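Workshop notebook, Detcombe bench
January, started 09:40

Carrying on with the hard water trial. Question for this week is still whether the citric rinse lifts scale from the tap aerators without dulling the plating. The Netska cartridge is on the inlet now. Meter on the feed line read 2,133 litres at the start, entered on the sheet.

Test strips from the cold feed came out at the top of the scale again, same as before the holiday. The strips are from the old tub, so take that with some caution. A fresh tub is on order from Esteves.

Aerators, first batch. Soaked in the weaker citric mix at 65 degrees, lid on, 12 minutes by the wall clock. Scale on the mesh went soft and brushed off with the nylon brush. Scale in the thread did not. Went back in for the same time again and the thread came clean apart from a hard ring at the shoulder, which needed a wooden pick. Plating looks unchanged under the bench lamp. Weighed each one before and after, dried in the warm cabinet in between. Weights are in the back pages.

Second batch, same mix, cold. Very little happened. Left them in over lunch and the mesh was only partly clear by 14:10. Cold soak is not worth pursuing for the fitted taps unless it can be left overnight, and the rubber washers would have to come out first. One washer left in by mistake has swelled and will not seat. Binned.

Layout for the write-up: sink set into the worktop, shelf above it on the wall. The rinse bottle needs to live within reach of the sink but clear of splashes, so the draft instructions say shelf.

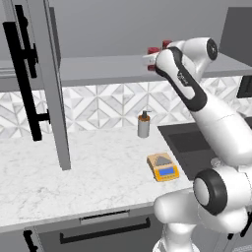

Fig. 1. Sink and wall shelf, rendered view.

The draft still says "rinse well" after the soak. Too vague. Tried a short rinse under the running tap and the pH paper still showed acid in the mesh. A longer rinse with the aerator turned over halfway gave a neutral reading on every one in the batch. Change the wording to say turn it over, and give a time once the next batch has been done properly with the stopwatch.

Flow check. Refitted a cleaned aerator and ran the tap into the measuring jug. Flow is close to a new one from the packet, with a slight lean in the stream to one side. Stripped it again and found a grain of scale lodged behind the mesh. Removed, stream straight.

Skuvley tablets: not tested today. The packet gives no strength and I do not want to guess it. Leave out of the comparison until there is a data sheet.

Cartridge life. The leaflet claims 3,000 litres before changing. Our water is harder than the figure they quote for, so I expect it to go earlier. Strip test on the outlet each morning from now on, same tap, after letting it run.

To do
Order washers, both sizes.
Relabel the citric bottles, the ink has run.
Repeat first batch with the thread facing down.
Find out who has the small brush.

Stopped 16:50. Warm cabinet left on low with the second batch inside.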